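Speaker notes: Floor textiles in small living rooms — layering, clearing, care
Ikechukwu Oyelaran
Greenberg session, 23rd March
Slot is 41 minutes including questions. Keep section 3 short if running over.

1. Opening

Start with the definition. Floor layer means anything textile or woven that lies on the floor and is meant to stay there. Loose layer means anything that is on the floor and is not meant to stay there: clothing, bags, shoes, straps, towels. Most cleaning advice treats the two as one problem. They have different intervals and should be planned separately.

Scope: occupied rooms where people sit on the floor. Hotel corridors and offices are out. If somebody asks about stair runners, refer them to Jalen Castellanos, who has the afternoon slot.

2. Materials

Printed or woven rug, cotton or synthetic pile. Lies flat under its own weight if the backing is sound. Takes vacuuming in both directions.

Rattan mat. Stiff along the strand, weak across it. Does not fold. Storing it rolled against the weave will crack strands at the bend, and the crack travels. The bound border goes first. Check the binding before the field.

Pass the two Naltex samples around now. The smaller one has the failed binding. Ask for both back before moving on.

Loose fabric. Slides on rattan, grips on pile. Worth saying twice, as it decides where people trip.

3. Layering order

Rug below, mat on top. The mat spreads the load of a seated person and keeps grit out of the pile. The reverse order leaves the rug unsupported at the mat edge, and a ridge forms within a few weeks.

Overlap: leave a full hand of rug showing on every side where people walk. On wall sides it does not matter.

Pattern. Somebody always raises this. A busy rug hides crumbs and small hardware, so a strongly patterned floor needs a fixed vacuuming interval. Going by eye will not do it. On a plain rattan surface you can go by eye.

Dark items on a dark border are the hardest to see. Pause here for the Brimesel numbers: 300 room visits, 73 with at least one item lying across a mat edge. Say clearly that this was our own tally, done last July, and that the rooms were not chosen at random.

4. Clearing sequence

Read out slowly, people write this down.

Clear the mat edge first, all the way around. Then the mat surface. Then the exposed rug. Clothing goes straight into a container and is sorted later, away from the floor. Shoes go to the door in one trip. Straps and cords last — they are usually attached to something.

Lift the mat only when the rug beneath is due for cleaning. Two people for a large mat, one on each side, carried flat. Stand it on edge only if there is no floor space, and never overnight.

Shake out crumpled fabric before it goes in the wash container. Small objects end up inside it.

Masks: a disposable one is enough for dry sweeping and for lifting a mat that has been down a long time. Put it on before the lift. Open a window first if there is one.

5. Intervals

Loose layer: daily, under 9 minutes for a single room once the sequence is familiar.
Mat surface: twice a week, damp cloth along the strand, then a dry cloth.
Rug under mat: monthly.
Rug, exposed part: weekly.
Binding inspection: whenever the mat is lifted.

The Lurine handout has the same table with a column for homes with pets. Point to it, do not read it out.

6. Questions likely to come up

Sunlight on rattan: turn the mat half a turn at each monthly lift.

Anti-slip underlay between rug and mat: acceptable if it is open mesh. Solid rubber holds moisture against the strands.

Steam cleaning: rug only, mat out of the room, and check the rug's label for dye stability.
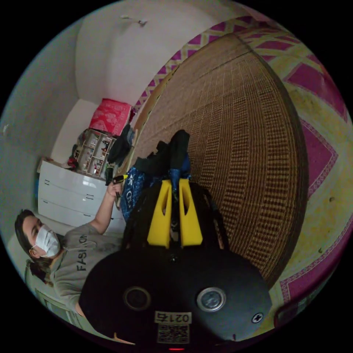
Leave the last few minutes for the sample table. Castellanos needs the projector cable before his slot, so unplug at the end of questions and leave it coiled on the lectern. Handouts that are left over go back in the Greenberg box.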